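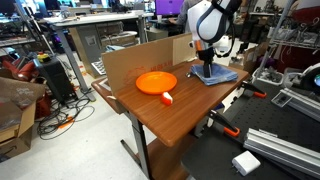
Slide one, wiping down tables. I've been asked to talk about the folded cloth method, and I should say at the start that I'm not a believer. You know the claim: fold the towel, use one face, turn it, use the next, and the surface comes up better than it would with the same towel bunched in your fist. Look at the blue one on the slide, folded and lying flat on the wood. Very tidy. Now look at the orange plate, still on the table, and the small white and orange thing next to it. Whichever way you fold, somebody has to decide whether to lift those or go round them, and I think that decision matters more than the folding.

(Pause. Ask who lifts and who goes round. Don't let Selina answer for the whole front row.)

Slide two, where the advice comes from. Most of us got it from the Flumska handbook. Leire Benítez lent me her copy and I read the chapter on surfaces twice. It says folding gives you "up to eight clean faces". Fine, if you fold in half, in half again, and then open it out and refold it the other way. I have never seen anyone do the last part. In practice people use the outside, turn it over and carry on. So call it 2 faces.

Slide three, the Zabala trial. Rocío Gallardo ran this in the canteen and was kind enough to send me her sheets. 68 tables, half with folded cloths, half with whatever people normally did. The folded half were marked cleaner. But the people marking could see who was wiping and how, and they had all just sat through the training. Rocío says so herself in her notes. I'd like it done again in October with the markers kept out of the room.

(If short of time, skip to slide five.)

Slide four, crumbs. A flat cloth pushes crumbs along. It doesn't pick them up. With a plate left out, they end up against the plate – then the plate gets moved and there's your ring. Nuria Montoya disagrees and says a damp cloth will hold them. Perhaps. How damp? The handbook says "slightly".

Slide five, what I'd keep. Clear the table first, plate and small bits included. Change the cloth more often than you want to. Fold it if you like, it does fit the hand better, I'll give them that.

Questions. Wanda Jabłońska will ask about the Ukden cloths. I haven't tried them and won't guess. Sign-up sheet for the October run is by the door.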